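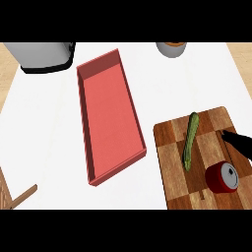
The Brareo is a carry-on suitcase with hard sides, four wheels and a very high opinion of itself. I bought mine in December for a trip that involved two airports, one overnight train and a city whose tram network seems to have been laid out by someone who disliked luggage. The color is sold as "Harbor Mist." It is gray. Think of the light gray thing with rounded corners and a black rim along the base, up at the back of the white tabletop, and you have most of the suitcase too, right down to the dark trim at the bottom. I have no complaint about that. Gray hides tram dirt.

First, the wheels, as that's what you pay for. On an airport floor they are superb. You can push the case along with one finger while holding a coffee and a boarding pass, and for the length of a terminal you will feel like a person who has things under control. Then you leave the terminal. On cobblestones the Brareo makes a noise like a drawer of forks falling downstairs, and people look up from their phones. The old Besetti I used before was worse at everything else but crossed a cobbled square with some dignity.

The handle locks at 2 heights, one for children and one for basketball players. I am neither. I got used to the higher one by the second day, in the sense that my shoulder stopped mentioning it.

Inside there is more room than I expected. I packed for nine days, including a winter coat that normally travels on me and a pair of boots I never wore. The zip divider is good. The "compression panel" is a sheet of fabric with two straps, and it compresses about as well as you can pull. There is also a small waterproof pocket, where I kept a wet swimsuit from the hotel pool next to three dry shirts, all of which arrived dry.

On the train it fit the rack above the seat -- barely, and only with the wheels facing out, so that they spun gently over my head every time we took a curve. On the trams, stand it sideways. It has no brake, and mine went for a short walk toward the rear doors at the first stop. A man with a stroller caught it with his foot. The Hyun case that a friend lent me last year has a little wheel lock for this, and I now think of it often.

The outside held up. It has one scrape along a corner, courtesy of the baggage belt on the way home, when a full flight meant I had to check it. The lock came back working. The luggage tag did not come back, so bring your own. I have put a Prelo on it, bright orange, cheap and ugly enough that I can spot the case from the far end of the carousel.

At $156 on sale I'd buy it again. At the full price I'd want a brake, a middle setting on the handle and possibly an apology for "Harbor Mist."

Good for: airports, hotels with elevators, trains if you board early.
Less good for: trams, old towns, arriving anywhere quietly after midnight.

Posted 25 February 2023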